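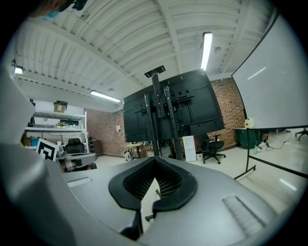
Gray shell, black padding, a sliver of pale floor. Monday morning.

Good morning, friends! I promised a few of you I'd write up how the seed shelf at the Costdale library went this year, and I kept putting it off until the beans were in. The beans are in. Get yourself some coffee, this is going to run long (you know me).

For the new folks: the seed shelf is an old card catalog by the back windows. You take what you'll plant, and in the fall you bring back seed if you had any luck. There's no fee and no sign-up, just a notebook on a string where people write what they took, more or less legibly.

We started the year with 19 kinds of seed in the drawers, and a lot of those were lettuce. I love lettuce, but by April I was practically begging people to take something else home. If you walked past me in that month and left with a packet of radishes, thank you for being a good sport.

The big hit was the Tanabe bean, which is what we call the speckled pole bean that Nanami Tamura has been growing along her fence on Pisance Street for longer than I've lived here. She brought in a jar of them in February and they were gone in two weeks. Two weeks! I had to go back and ask for more, a little embarrassed, and she sent me home with a second jar and a bag of lemons.

A word on growing them, as people keep asking me at the grocery store. Wait until the soil is warm. I put mine in early every single year out of pure impatience and every single year they sit there and sulk, and the ones I plant in the middle of May catch right up and pass them. Plant them an inch deep, by something tall. My 6-foot stakes were not enough, and I ended up tying the tops to the gutter.

For eating, pick them young, while they still snap. For seed, leave the pods alone until they're tan and they rattle when you shake the vine. That means leaving a plant looking pretty ratty in your yard well into October, and I did get a note about it from across the street. A nice note, but a note.

If rain is coming and the pods aren't quite there, pull the whole vine and hang it in the garage. I did that with three plants the week of the big storm and the seed came out just fine, a touch smaller than the rest maybe.

Now, squash. Oh, the squash. Somebody left an envelope in the drop box marked "Jatitz, winter, good for soup" with no name on it, and a bunch of us planted it. Mine came up as a long pale green thing with a crooked neck. My neighbor's were round and orange. We grew them from the same envelope!

Wakana Amano was kind about explaining this to me. Squash will cross with any close cousin the bees can get to, so whoever saved that seed probably had a pumpkin or two nearby. She's been hand-pollinating hers, taping the flowers shut the night before they open and everything, and she's offered to show people how next summer. I will be first in line, and I will probably tape my own thumb.

For the record, mine did make good soup. Onion, a little ginger, a can of coconut milk, and I roasted the squash first with the skin on. The orange ones were stringy and went to somebody's chickens, who had no complaints that I heard.

So, for next year, we're going to put two colors of label on the envelopes. Green for the easy ones that mostly come true (beans, peas, lettuce, tomatoes), yellow for the ones that like to wander (squash, corn, most of the cabbage family). Yellow seed is still welcome! I just want people to know they might be getting a surprise.

Please, please write the year on your envelope. I found one in the onion drawer that said only "from Dad's." I'm going to sprout a few on a damp paper towel and see what they do, but onion seed doesn't keep very well, so I'm not getting my hopes up. If it's yours, tell me and I'll set it aside for you.

Also, dry your seed longer than you think you need to. I opened a jar of peas that had gone furry, and it broke my heart a bit. If you can dent a bean with your fingernail, it isn't ready for a jar. Paper envelopes are safer if you're not sure.

Where we ended up: the notebook shows some 21 households took seed home, though a couple of the entries are just a first name and a drawing of a carrot. Plenty of you have brought seed back already, and I've seen marigolds, dill, two sorts of kale, and more Tanabe beans than the drawer can hold. I'm using a shoebox for the extras.

Things I'd love for the shelf, if you have them: peppers that aren't hot, anything that will flower in shade, and a cucumber that doesn't turn bitter in August. Mine were awful. I watered and watered and they were still awful.

We're sorting and labeling at the long table on Monday at 3, and you're welcome even if you can only stay a little while. Bring reading glasses if you use them, lettuce seed is tiny. I'll bring the last of the soup from the freezer, and Nanami says there will be lemons.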